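### 3.2 Fleet and booking records

The charter records came from Lornora, an operator with bases at Kudside and Travura. We included 138 bareboat and crewed bookings for vessels carrying at least four guests. Day hire was left out, as were bookings cancelled before the balance was paid.

Each booking was coded for length of charter, party size and whether a skipper was requested at the time of enquiry or added later. Late requests were common at Travura – the harbour entrance there is narrow, and the operator's insurer asks for a local licence. Fuel and mooring fees were recorded separately from the base rate.

Security deposits were set at $3,000 for all bareboat hires. We did not treat the deposit as part of the charter price.
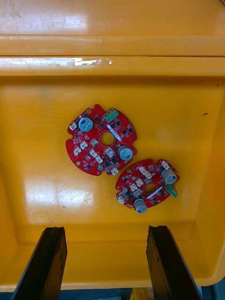

**Figure 4.** Yellow plastic bin with two red circular circuit boards on its floor.

Repositioning trips between the two bases were excluded from the utilisation figures, even where a paying guest was aboard. Eight bookings made through the Geagea agency listed no return date and were assigned the median charter length for February. Removing them did not change the ranking of vessels by days hired.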